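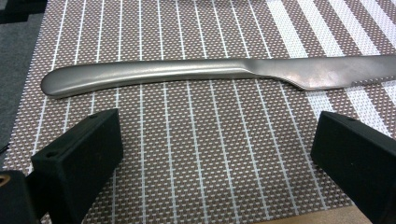

Which side of the plate does the knife go on, and which way should the blade face?

On the right, with the cutting edge turned in towards the plate. Fork on the left, glass up above the tip of the knife, and that's most of table laying done.

I've been asked that one a lot since I started posting about the flat, so I'm going to do a whole thread on it. Settle in, it's mostly placemats.

First thing. I came to table laying very late. For years it was plates on knees and a fork each if you were lucky. Then I got a proper table (secondhand, 38 quid, bit of a wobble) and suddenly I cared about everything that went on it!

Woven mats are my favourite by miles. The ones I've got out just now are a taupey brown with a tiny pale grid all over and thin white stripes running through, and I love them more than is reasonable for a placemat.

Stripes are secretly brilliant for laying up, by the way. You've got a row of straight lines sitting there for free. Pick one, line your knife handle up with it, do the same on the next mat along, and the whole table looks like you meant it.

Or go completely across the stripes, if you're having a casual lunch and want the knife lying along the top of the mat above the plate. I do this with bread and cheese and it looks lovely. Someone will write in and tell me it's wrong. Hello to you in advance.

Right, the knives. Plain stainless steel table knives are all you need. I like a rounded handle with a bit of weight to it and a soft brushed sort of finish – the mirror shiny ones drive me up the wall because every thumbprint shows.

Smudgy blades though, we've all got them. What works for me: hot water, a drop of white vinegar on a clean tea towel, wipe from the handle towards the tip and dry straight away. Don't leave them to drip in the rack, that's where the cloudy patches come from round here (we've got terrible hard water).

My oldest set was my gran's, bought in 1972 as a wedding present to herself, which I think is the best thing I've ever heard. Two of the teaspoons went missing somewhere in the nineties and we're all still suspects.

For everyday I've got the Pesetti ones. Nothing fancy, they go in the dishwasher, they come out again. I did have a cheap Zadden set before that and the handles felt too thin in my hand, but my sister has them now and gets on with them fine.

Cleaning the mats, then, as three of you have messaged. Crumbs get down into the weave, so take them outside and give them a proper shake before you do anything wet. Then a damp cloth with a little washing-up liquid, going along the weave, and dry them flat. Check your label before you put any in the machine. I learnt that with a blue pair that came out looking like crisps.

Also please don't roll them up in a drawer. I used to and they never lay flat again, the corners kept lifting and tipping the water glasses. Mine live in a pile on top of the microwave now. Not glamorous!

How far in from the edge? I use my thumb. Bottom of the handle one thumb joint up from the edge of the mat, same for the fork. A friend uses a ruler and I respect it but I've got potatoes on.

If you're doing pudding as well, the spoon goes across the top with its handle to the right, and the fork under it with its handle to the left. Or just bring them out with the pudding like I do, as there's never room once the salad bowl's down.

Someone asked about napkins. Under the fork or on the plate, whichever. Mine are old cotton ones, ironed if it's a birthday and folded in half very firmly if it isn't.

Next time I'll do serving spoons, as I have opinions and far too many of them in the drawer. Tell me what your placemats are like in the replies, I really do want to know – stripy ones especially.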